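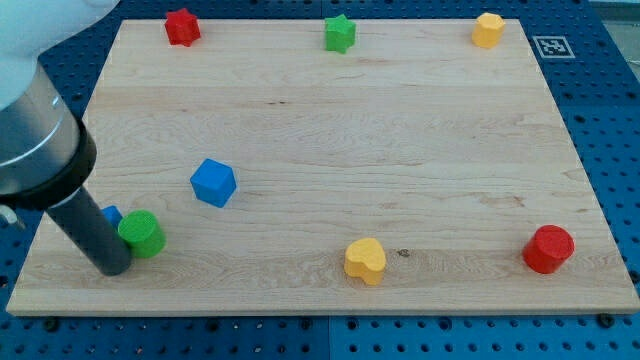
Grovex has finally put a price on its tabletop sorting kit, and I have to say it's lower than I was bracing for. The Kosudgate company opened orders in May at $1,835 for the full set of boards, blocks, printed markers and software, with a smaller starter set going for $700. You bring your own arm in both cases, so don't get too excited if you're starting from zero!

I've been following this one since it was a sign-up form and a promise, mostly because I'm a sucker for anything that makes robot practice look like a preschool toy box. Stars, hearts, cubes, cylinders, all in red, green, blue and yellow, set out on a wooden board. It looks like something you'd hand a toddler on a rainy afternoon. Then you try to get a gripper in next to a cylinder that has another block tucked up against it, and suddenly you have a lot more respect for toddlers.

The software side is called Moynihan (no idea why, and the company hasn't said). It comes loaded with 100 layouts, from a couple of blocks with plenty of elbow room to the crowded ones where everything touches. You pick a layout, set the blocks out to match, and it keeps score of what your arm picks up and where it lets go. You can write your own layouts too – I made three in one evening and they were all way too hard.

My one real gripe is the setup guide. It covers getting the camera to find the markers in half a page, and that half page took me most of a morning. The support folks did write back before lunch, though, and they say a longer version is on the way.

If you're comparing, the closest thing I know of is the Sonix bench set, which sells for $1,410. It's cheaper than the full Grovex kit and I like its carrying case a lot, but the blocks are all cubes and the software is a separate yearly fee. For a classroom I'd probably still look at both. For a hobby bench like mine, the Grovex starter set is plenty, and you can add the bigger boards later.

Orders are going through the Grovex site only for now, with the starter sets shipping first. Replacement blocks are sold by the bag – good news if, like me, you've already lost a heart under the radiator.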